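Clutter first, then the umbrellas
July 2018

I've been wanting to write up the Woltetti runs for weeks, and now the numbers are in, so off we go!

The question was simple. If you teach a two-arm setup to put folded umbrellas in a basket, do you get a better policy from a clean cell, or from one full of stuff that has nothing to do with the task? My hunch was that the clutter would slow learning down so much it wouldn't be worth it. I was wrong, and very happily so.

We collected 3000 demonstrations by teleoperation, half in a plain cell and half in a dressed one (flowers, bottles, busy wallpaper, the works). Same network, same training time, same Clodberg action head on top. Then we tested both policies in a cell neither one had seen, with different walls and different junk.

The plain-cell policy finished 43 percent of its trials. The dressed-cell policy got to 103 successes before we had even used up our second day, and its overall failure rate was 35 points lower. I ran the evaluation script again from scratch because I didn't trust it the first time.

The corgi wallpaper is my favorite of the dressed cells. Lavender, black and mint green umbrellas are in play, with a couple already in the white basket, and the pink spray bottle and the potted flowers are pure distraction.
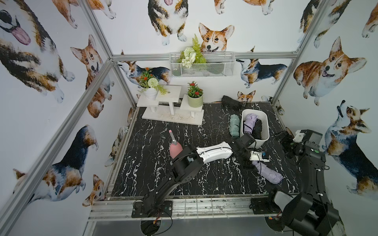 What still goes wrong

Black umbrellas, mostly. The grippers are black too, and the policy seems to lose track of which is which once they get close together. We tried the McIver masking trick and it helped a little on the floor grasps, less so for anything behind the basket.

Next up is Troltuvis, our set of swapped backgrounds, which should tell us whether the walls or the loose objects are doing the heavy lifting. My money is on the walls. I hope to have those runs done by October.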